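I own 177 cookbooks and a good knife, and last weekend the thing I wanted most was a plush banana. Soft, half peeled, pastel yellow, with a fold down the peel like somebody had really thought about it. I'm a grown-up with a mortgage in Idstead and I wanted it badly!

So I've been thinking about play food, and why I believe every house should have some, kids or no kids.

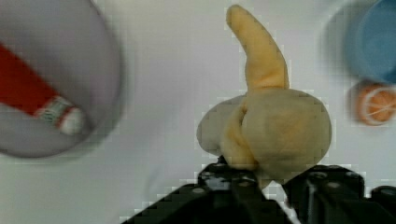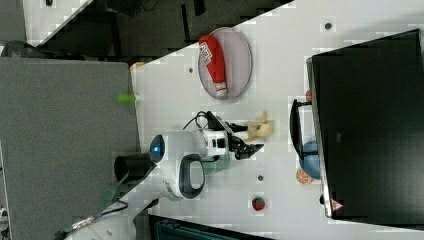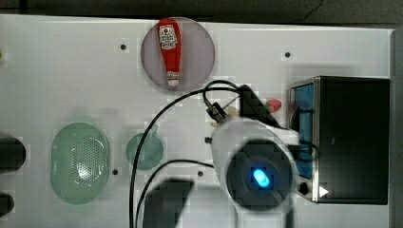 *The banana up close (first), then two views of the white table, each with the ketchup on its plate.*

Look at the ketchup. It's a toy, it's red, it has a white label and a white cap, and you'd know what it was from across a parking lot. I love that. Real ketchup bottles have gotten so busy lately, with their claims and their badges, and the toy version gets the whole idea across and then lies down on a plate for a rest. The strawberry does it too - red, green leafy top, done. Same with the orange slice, which is all segments and white rind.

My complaint is with the other kind of play food, the kind that wants to be a collectible. I went into a shop in Gullbridge back in March looking for a toy lemon (long story, a nephew's birthday, I'd left it late) and everything came in a matching boxed set with a matching crate and a little matching apron. One set had up to 400 pieces. Who is eating all that? Where does it go at bedtime? I came out with a puzzle.

What I like on a table is a mixture. Plush next to plastic-looking, a banana that's bigger in personality than the strawberry, a green dish full of little holes sitting beside a plainer green one, a plate that doesn't match either of them. That's how real kitchens look, mine anyway. I've got one Tóth casserole dish I'd run into a fire for, and the rest of my shelf came from yard sales and people moving out. A play kitchen where everything matches teaches a kid that there's a right plate, and then you've got a four-year-old who won't eat off the wrong one.

And please, let it be a bit odd! Nobody needs to serve ketchup in a bowl with a spoon to make it proper. If the bottle wants to be dinner, it's dinner. I've been served much worse at the Ratlow Inn, and that came with a service charge.

I'll admit the fabric ones get grubby, and I know a plush banana is hard to love after it's been under a car seat. Wash it anyway. My own childhood fried egg was made of felt and went through the machine so often that the yolk turned beige, and I still served it to my grandmother every Sunday with salt. She always asked for seconds, and I always told her there was only the one egg.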